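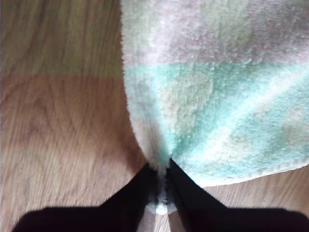
Hilard objects that no buyer prices a machine by the towel. A laundry, in Hilard's view, pays for hours covered, and a cost worked out per folded piece will always make the equipment look worse than it is. We take the objection seriously, but we do not accept it. Hours covered is the figure a seller prefers, and it hides the pieces that a worker has to pick up again and redo.

4.2 What the purchase plan leaves out

The plan we were given for the Rerkville site lists two arms, two grippers, a workstation and a service contract. It assumes 800 towels per shift. We could find no source for that number other than an earlier plan, written for Skorkov, where it appears as a target. Somewhere between the two documents the word "target" was dropped.

Our own budget model starts from the grasp. Before a towel can be folded or stacked it has to be held by a corner, or by something close enough to a corner that the next step can cope. Thick terry cloth bunches when it is pinched, and a hem can look much like a fold. Each failed grasp costs time, and the plan gives no time to failed grasps at all. It also treats fingertips as part of the gripper and never as a supply item, although any site that runs two shifts will want spares on the shelf.
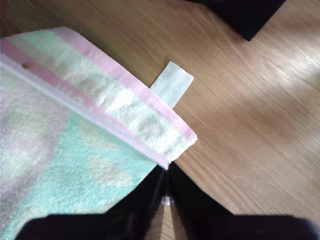 Figure 3. Corner grasp on a patterned terry towel, wooden tabletop.

We asked for trial logs and received 679 entries. Roughly 100 of these had no outcome recorded. The plan counts them as successes. Counting them as failures would be just as careless, so we ran the model both ways and report the range. At the top of it, the equipment pays for itself within the service contract. At the bottom it does not, and the contract has to be renewed before the first machine is paid off. A buyer who sees only the first result has not been shown a budget.

The choice between one arm and two deserves the same doubt. The Crăciun proposal, which covers the same kind of work, argues that a second arm doubles the useful output. We see no support for this. A second arm makes some tasks possible that one arm handles badly -- spreading a cloth by two corners is the obvious case -- but it also brings a second set of cables, a second calibration and one more thing that can stop the line.

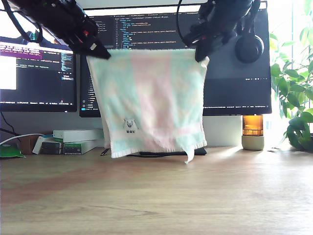 Whether that trade is worth making depends on the mix of goods, and neither plan says what the mix is. Small towels of one size are the easy end. Bath sheets and fitted items are where a laundry spends its labor, and they appear in the Rerkville plan only as "other textiles," with no rate attached.

We would therefore hold back the second arm until the first has been run on the site's own linen, with every attempt logged, including the ones that are stopped by hand. The plan allows 700 hours for setup and trials. Most of that is assigned to software. We would move at least half to logged runs and put off the decision on the service contract until August, when the site expects to have its own counts.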